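The Open Day at Clillside

By Kimutai Kariuki
Sunday, December 8, 2019
4 min read
Print | E-mail

I have now been to an automation open day, and I can report that the coffee is good and the parking is a disgrace. Clillside put on the event to show its neighbors what goes on in the old Vomance building, and nearly 400 of us turned up to find out.

The main attraction was a robot arm called Drondel, which is being taught to take old desktop computers apart. I had expected something fast. I have seen the car commercials, with the sparks and the swinging doors. Drondel moves like my uncle backing a trailer down a boat ramp. It goes in a little, stops, thinks about it, and goes in a little more. A boy beside me asked his mother whether it was broken. She told him it was being careful, in the voice parents use for a relative.

I stayed for 22 minutes, longer than I have stayed at most weddings. And I came away thinking that the slow show was the right one to put on. Our town council heard a pitch in March from a firm called Slaoui, whose video had robots stripping 237 computers an hour to what I believe was a drum solo. People clapped. Several of them wanted to know where to sign. If the council had spent ten minutes at Clillside first, it might have asked Slaoui who pulls the cables.

Cables are the whole trouble. Anybody who has opened one of these machines at the kitchen table knows that the screws behave and the wires don't. They loop, they hide behind one another, and they end in plugs designed by someone with smaller fingers than yours.
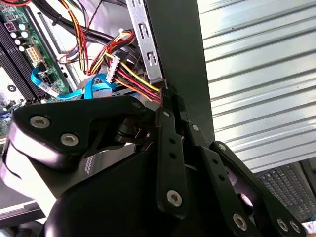 The gripper at an open desktop case, with blue data cables and a bundle of power supply wires inside.

I asked the engineer when Drondel would be ready for real work. She said she didn't know. I have sat through a lot of sales talks and can't remember hearing that sentence in any of them. I'd vote to give her some money, and I'd ask her to spend the first of it on the parking lot.

Print this article | E-mail to a friend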